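I bought the Beseno grief journal for my friend Pin-yu Mak in November, a few weeks after her dad died, and then (slightly guiltily) bought a second one for myself, because I'd lost my aunt in the spring and had dealt with it mostly by cleaning the oven. So this is a review by someone who has used the thing, with a few borrowed opinions from someone who had far more need of it.

It's a fat little hardback, one page a day for 6 months, with a prompt at the top and the rest left for you. There's also a set of cards for friends and family to fill in, which I'll come back to because they're the best bit.

The prompts are better than I feared! I'd braced myself for a lot of "what has this loss taught you?" and there is hardly any of it. Early on they're very small. What did you eat today. Who rang. What's something of theirs you can't throw away. I wrote two pages about a potato peeler and had a proper cry, the first in weeks. 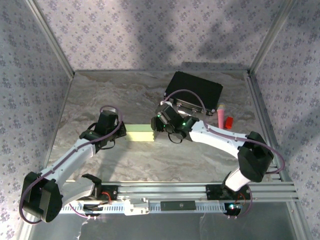
The middle stretch is weaker. Page 122 asks you to write a letter of forgiveness to "anyone whose words have hurt you", and I'm sorry but no. When my aunt was ill a neighbour asked me whether she'd been a big drinker (she hadn't, and so what if she had), and I don't see why the homework should be mine. Pin-yu drew a large cross over hers and said that was the most satisfying entry in the book.

I also had the Lulel app on my phone for a while, so I can compare. Lulel sends you a notification every morning asking how you are out of ten. It did this on my aunt's birthday, while I was on the bus, and I deleted it before my stop. Paper doesn't ping. You can leave the journal in a drawer for three weeks and it won't tell you you've lost your streak, and as the pages aren't dated you just pick up where you were.

Now, the cards. Each has one plain question for the other person, like "tell me a time they made you laugh". I sent one to my cousin Ming-te Leung, who is not a talker, and he posted it back with both sides covered and the writing going up the margins. I had never heard a word of it before. If they sold the cards on their own I'd send a set to everyone I know who's bereaved, in place of flowers.
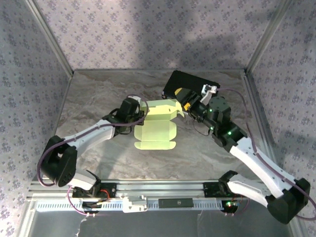 Grumbles: the paper is thin, so a gel pen shows through, and an ink pen is hopeless. The ribbon frayed quickly. The introduction goes on a bit and could be skipped entirely.

Would I give it as a present? Yes, to someone close, and with no questions afterwards about whether they're filling it in. Pin-yu left hers untouched until after Christmas and is now well past me.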